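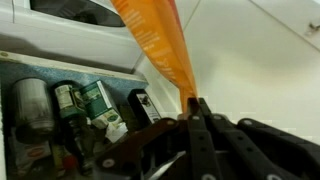
The Castitden Open Day is a public demonstration of household and kitchen robots held at the Kunlow Works, a former printing plant on the eastern edge of Castitden. It is run by Todorova, the robotics workshop that has occupied the ground floor of the building since its conversion. The event is best known for its pantry demonstration, in which a robot arm picks up packets, jars and boxes from ordinary kitchen shelves while visitors stand a short distance away.

Background

Todorova began as a repair business for packing machinery. Its founder, Ankica Đorđević, moved the firm into research on gripping and handling after a contract with the Lotavton food warehouse came to an end. The first visits were arranged for former warehouse staff and their families, and took place in December on the last working afternoon before the holidays. There was no programme. Guests were shown the arm, given tea and allowed to ask for items to be moved from one shelf to another.

Demand for places grew, and the visit was moved to February and opened to the public. The open day of 2/17/19 was the first to require tickets, which were free. All 578 were taken, and a further 107 people were admitted in the last hour after a number of ticket holders failed to arrive.

Programme

The day is divided into short sessions, each repeated until the building closes. Visitors enter through the loading bay and pass through three rooms.

The first room deals with grippers. Parts are laid out on benches and may be handled, and staff explain how the pressure of a finger is set and measured. Rosalind Pennington, who designed most of the fingers in use at Todorova, has given the talk in this room at every open day except one.

The second room holds the pantry demonstration. The arm works at a domestic kitchen unit with shelves above and below the worktop. The goods are bought from local shops in the week before the event and are put away by hand, without any attempt to line them up. A small camera mounted near the gripper sends its picture to a screen on the wall, so that visitors at the back can follow the fingers as they close.

The third room is set aside for questions and for a display of older machines from the packing trade, among them a carton folder which still runs.

The pantry demonstration

Each session lasts 12 minutes. A member of staff names an item, and the arm tries to find it, take hold of it and lift it clear of the shelf. If the attempt fails, the arm is allowed two more before the next item is called. Sessions are not rehearsed with the goods in their final places, and failures are left in.

Soft packaging is treated as the hardest class. A tin or a jar keeps its shape when gripped, but a bag or a wrapper folds, slides and hides its own edges. The usual method is to pinch the item at a narrow point and raise it slowly – a wide grip tends to push the material away. Gorazd Ionescu, who wrote the control software for the demonstration, has described thin film as "the thing we lose most of our evenings to".

At the 2019 event the arm made 153 attempts over the day. Todorova later published a one-page summary listing the items called, although it gave no overall success rate. Most of the recorded failures were slips during lifting, with a smaller number caused by the arm choosing the wrong box.

Reception

The open day has been covered by the Castitden weekly paper, whose reporter Miroslava Dmytriv praised the decision to show failed attempts but found the second room too warm and badly lit. She also noted that the queue reached the road, where there was no shelter. A covered walkway was added the following year.

Teachers have been the most regular group of visitors. Assunta Rinaldi, then head of design at a Lotavton secondary school, brought a class to the 2019 event and afterwards built a simple two-fingered gripper with her pupils – it was shown in the first room the next year.

Funding

Entry is free. The cost of the 2019 event was almost £3000, most of it spent on stewards, barriers and insurance. Todorova met the whole sum. Food used in the pantry demonstration is given to staff at the end of the day, apart from opened or damaged packets.

See also

Kunlow Works
Lotavton food warehouse
Robot end effector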